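### 3.2 Cell layout and routine upkeep

The Zurnley cell is built against a single white shelving unit with two columns of open compartments above a row of drawers. Two arms reach into it from the front, each ending in a black gripper. The shelves are stocked with ordinary household goods, from books and a plush bear to a mug and small packets. Items may shift within a compartment between runs, but none is moved to a different shelf without an entry in the cell log.
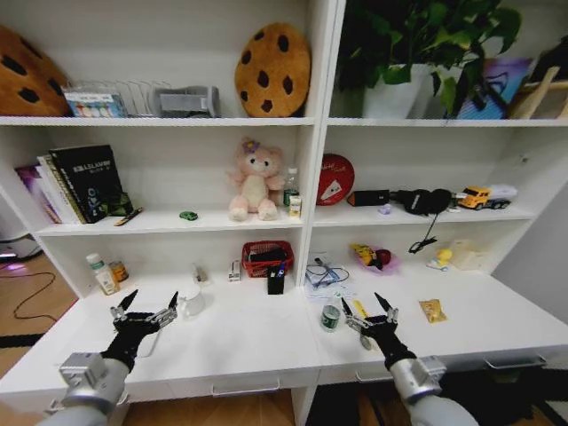

Before each block of trials the arms are sent to a ready pose low over the desk-level surface with both grippers open. The operator checks that the fingers part evenly and that neither arm has drifted from its stored joint values. A drift at the wrist calls for a fresh zero on that joint; a drift further up the arm calls for the full Vurunik calibration routine, with 65 poses per arm.

Fingertips are inspected every 300 grasps. Worn tips are replaced as a pair, even when only one shows wear — mismatched tips gave us off-centre grasps during the pilot. Linkage screws are checked at the same stop and retightened by hand.

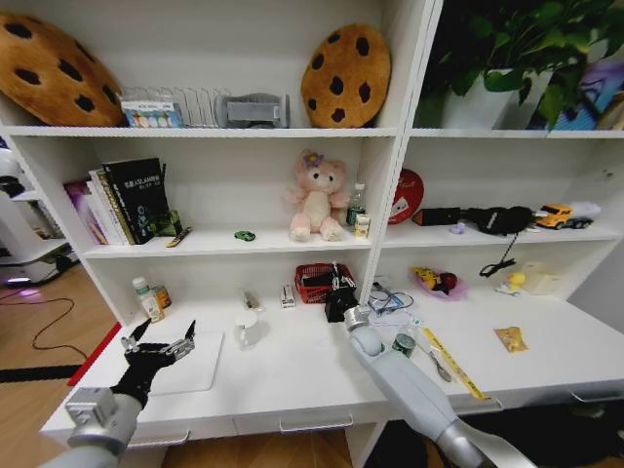

Reach into the lower compartments is the limiting case for the layout. Our first base position left too little clearance at the shelf boards, and the bases were moved back before the main study. The keep-out volumes in Silico were then redrawn from measurements of the real unit. They are checked again on Thursday mornings, or whenever the furniture is bumped.

The wrist cameras are the parts that need attention most often. Lenses are wiped at the start of the day, and the hand-eye transform is re-estimated after any work on the wrist. A reference view of the middle shelf is saved with the grippers open, so that both fingertips and the items on the shelf can be compared with the previous one.
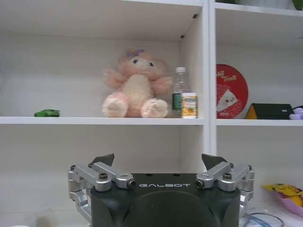
**Figure 4.** Wrist camera view of the middle shelf, gripper open.

Over 2000 logged grasps, the upkeep schedule was changed once, when lens cleaning went from weekly to daily.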